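# Session 4: What does the second arm cost you?

Handout to go with the slides. I talk fast in this one, so most of what I say is written out here and you can put the pen down. Bring your draft budget to the seminar, even if it's ugly (mine always are).

Last time we left Habibur Jayasinghe's question hanging. He wanted to know why we kept talking about "a robot" as if it were one line on a spreadsheet, when every quote we looked at had a dozen lines. Good question, and it's pretty much the whole session.

## Start with the task, on paper

Before you open a single catalog, write down what the thing has to do in words your aunt would understand. "Pick up bowls from a table and put them on a mat." That's fine! Then write down what makes it annoying. Bowls are round, they roll onto their sides, some come stacked, and the rim is the only bit that's easy to grab. Every one of those goes straight into your budget, mostly as gripper fingers, spare bowls and somebody's afternoons.

I use the tableware task all through this course. It's cheap to set up, everybody has an opinion about it, and it's a lot harder than it looks. 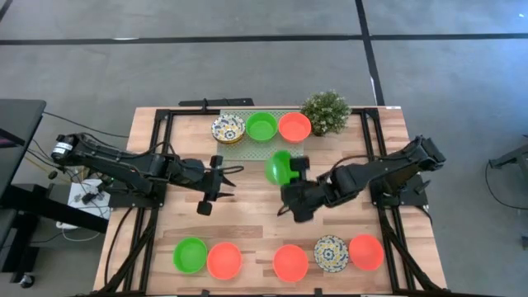 **Applied Automation Group · Planning & Purchasing strand**

Look at how much of what's on and around that table isn't a robot arm. A student budget usually says "arms, 2" and then stops. So let's go through what a fuller plan would carry, and I'll tell you where I've been burned.

**The table.** You want something heavy that doesn't wobble when an arm brakes hard. Wood is nice to work with and kind to dropped bowls. Measure the reach first and buy the table second. I did it in the other order once, at Arkport, and we had a lovely bench with a strip along the far side that neither arm could touch.

**The framing.** Black metal rails, brackets, diagonal braces: the stuff you order last and need first. Get the cut list checked by someone who wasn't in the room when you drew it. Thibault Leblanc caught a missing pair of braces on my last one, and I'd have sworn it was complete.

**Cables.** Oh, cables. Arms have them looped along the links, and then they have to get from the bases to wherever your desk is. Price the cable management in from the start (sleeves, clips, a proper tray) and add slack for the full range of motion, plus an evening for redoing it.

**Floor space.** Tape it out before the delivery date. Walk around it. Can you get a chair in? Can you get *out*? Put the desk in the drawing too.

**Objects.** Green bowls, red bowls, patterned bowls, a mat, a potted plant if you want something leafy near the work. It's small money, but buy plenty from the same batch. Shops change their ranges, and when your red bowl gets discontinued you'll be comparing runs on two different reds, which is miserable.

## One arm or two?

A second arm does not double the budget. The table is already there, and so is the desk, and so is most of the framing. What you do add:

- the arm and gripper, obviously
- another base plate and its mounting hardware
- power and another run of cable
- setup time to get both arms agreeing on where things are
- more careful stop and safety arrangements, because now they can hit each other

That fourth line is the one people leave blank. Valentin Pruvost ran the numbers for our group's last proposal and ended up giving setup its own page.

Then ask what you get. If both arms can reach the middle, you can hand over, or steady with one and lift with the other. If your task never needs that, one arm with a longer reach might serve you fine and you can keep the money for spares.

## The worked quote

We'll use the Besson quote in class, next to the one from Ekwood. Same task, same room. Things to mark up on your copy before you come:

1. Is the gripper included, or "available"?
2. Who pays freight, and who pays for it to go back?
3. What does the warranty say about fingers and cables? (Read the small print twice.)
4. Is there a training visit, and how many people can sit in?

The Besson one has a lead time of 70 days. Put that on your calendar and count backward. If your funding has to be spent by February, when is your last possible order date? Now take off the time purchasing needs to set up a new supplier. Feeling less relaxed? Good.

Ekwood is quicker, but leaves out the base plates. Jeferson Peixoto's team had theirs made locally and was happy with them, so don't rule it out.

## Contingency

I put 2000 aside in the class budget and I want you to argue with it. Too much, too little, wrong currency for your department, whatever. Just don't hand me a plan with a zero there. Label it clearly as contingency, too. Quentin Chauvin hid his inside "misc. fixings" on the Plirnum project and the finance office took it away from him in a single email.

## For the seminar

Write a one-page budget for the bowl task with one arm, then a second version with two. Use the same headings in both so we can lay them side by side. Leave a column for "who told me this price," and fill it in.

If you get stuck on the framing, come and find me, I have a box of old cut lists and you're welcome to copy from the good ones.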